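Receiving passes from a small imaging satellite, what gain do I need?

Viorica Vasić
Posted February 17, 2021

I'm setting up a hobby ground station in the backyard and want to pick up the Skonamov beacon when it comes over. The dish is a second-hand Nishimura and the rotator is a Grukono. I get a trace on the waterfall for a minute or so and then lose it. The rotator was last aligned in September. Is it the dish or the tracking?
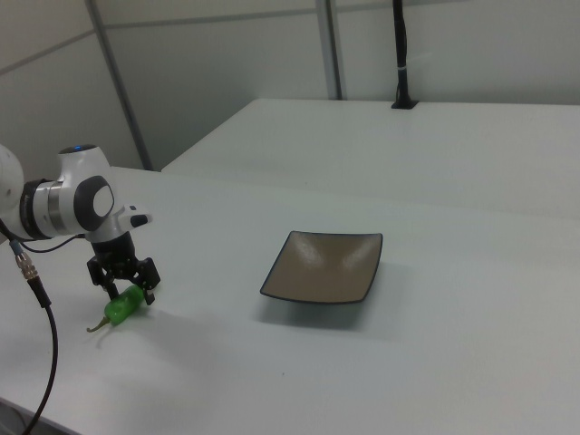
How often should I update the orbital elements?

Every two days is fine for a low orbit. Old elements put the predicted pass out by a few seconds, and a narrow dish will miss it.

Dušan Hoxha

Check your Doppler correction too. The beacon drifts a fair way during a pass and if your filter is too narrow the trace walks out of it. I also had a loose connector at the preamp that looked like a tracking fault for six weeks. Realign the rotator on the sun before you spend any money.

Rurkarine

Same dish here, no rotator, I just point it by hand. Got 264 frames last month. Colour of the cable doesn't matter whatever the bloke at the shop says.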